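How do I get the smell out of thrift store T-shirts?

Posted Tuesday, March 11, 2025 in Laundry & Clothing

I buy most of my T-shirts secondhand, partly to be responsible and partly to be cheap. The trouble is the smell. It isn't sweat. It's that sugary thrift store perfume that has survived, by my reckoning, every owner the shirt ever had. I've run my latest haul through the machine on warm with Celby liquid, twice the amount on the cap, and the shirts now smell like thrift store plus Celby. Airing them on the porch rail for a weekend got me pollen.

Is there something that works, or do I just become a person who smells like that? Black shirts are the worst, and I don't want them coming out gray. 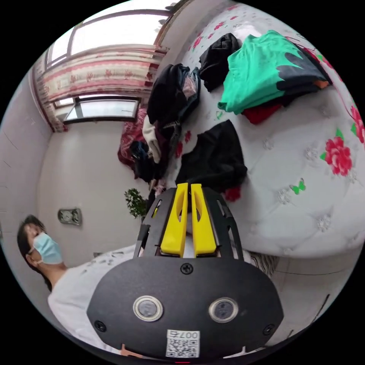 dampbasement_ok
Vinegar. It's always vinegar. White, the cheap kind, a cup in the rinse.

hemline313
The cup of vinegar won't hurt, but you've got two problems and the second one is you. Twice the detergent means half of it never rinses out, and what stays in the cloth holds on to the old fragrance. Most of that perfume is dryer sheet and softener, built up over years. You have to strip it before you can wash it.

Fill a tub or a big bucket with cool water for the black ones, warm for the whites. Add half a cup of washing soda per gallon or so, push the shirts under, and leave them 8 hours. Go to bed. In the morning the water will be a color you'd prefer not to think about. Wring them out, run a full cycle with no detergent at all, and look through the door. If there are suds, that's your Celby coming back to visit. Run it again until there aren't.

Then dry them flat and away from the dryer, which bakes in whatever is left. I don't own a rack, so mine go wherever there's a horizontal surface.
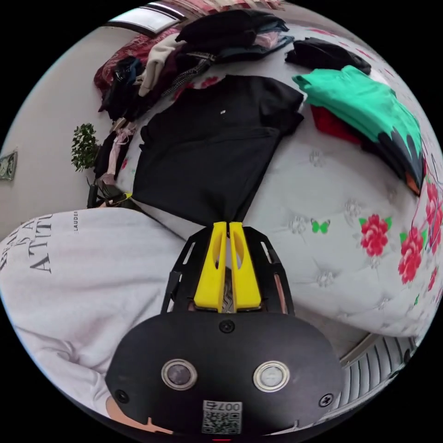

Turn each shirt inside out about halfway through and smell the underarms before you put it away. That seam is thicker than the rest and gives up last. If it still smells, soak that one again by itself. I had a shirt from the Lynch Street store that took three rounds and I wore it once.

One warning: washing soda is not baking soda, and it's hard on wool and silk. Keep it to cotton, and wear gloves if your hands are fussy.

dampbasement_ok
So, vinegar.

hemline313
Fine, but not in the same bucket. They cancel each other out and you'll have soaked your shirts in salty water.

porchlight_july
I put mine in a bag in the freezer for 5 days. They came out cold and smelled the same.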